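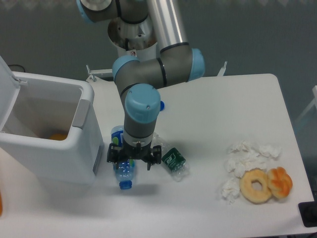

October, and my feet are killing me. Went to the open day at Cirent with Els, who drove, thank goodness, because I'd never have found the turn after Gomley. We got there at 4 and still had to line up for name tags! Coffee was awful. Gunārs Rozīte gave the welcome talk (20 minutes, way too long) and then we got to go watch the table clearing, which was what I came for.

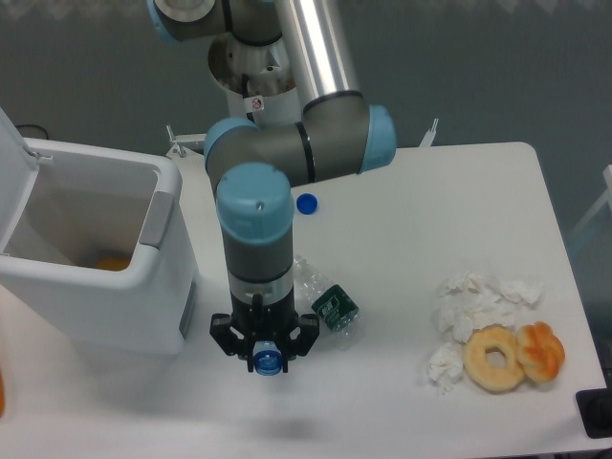
I could do that job myself in no time, I kept thinking, but I stayed glued to it anyway. It's so fussy and careful! I loved the gripper pinching one little blue bottle cap over the table, with the trash bin standing open off to the left. Els only had eyes for the donut and that shiny twisted pastry by the tissues, and now she wants to bake this weekend. Must ask her for the handout, I left mine in her car.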